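Bring back the plain canteen fork

Procurement rules for workplace canteens treat cutlery as a consumable. It is bought by unit price, in the same line of the budget as napkins, and replaced when the drawer runs low. I think this is a mistake of classification, and an expensive one.

Take the thin pressed fork that most contract caterers now supply. The neck is the narrowest section and carries the highest bending load, yet it is where the maker saves metal. A fork of this type bends at the neck when someone leans on a baked potato. It is straightened by hand, bends again in the same place, and goes in the bin. At the Goossens office canteen, where I kept the stores ledger for 6 years, a full set of the cheap pattern lasted 8 months. The heavier pattern it had replaced was still in use at the Privgate site when I left.

Gerrit Van Leeuwen, who buys for several sites, objects that forks are lost faster than they wear out, so strength is wasted money. Loss is real. It is also a matter of where the trays are returned and how the bins are built. A bin lid with a narrow slot catches most of it, and a slot is paid for once.

The second objection concerns washing. Heavier cutlery holds heat longer and so dries better after the final rinse, but it adds weight to each basket. Jayanthi Thampi raised this with me one Friday and she was right to: a basket for 30 covers becomes awkward to lift. The answer is a smaller basket – two runs where there was one.

What I would ask of any buyer is modest. Specify a minimum thickness at the neck. Ask for the grade of steel in writing. Record purchases by year, so that the cost per meal can be worked out instead of guessed. Decorated handles can be left to restaurants.
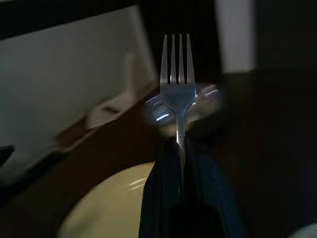
A four-tined stainless steel fork, narrowing to the neck.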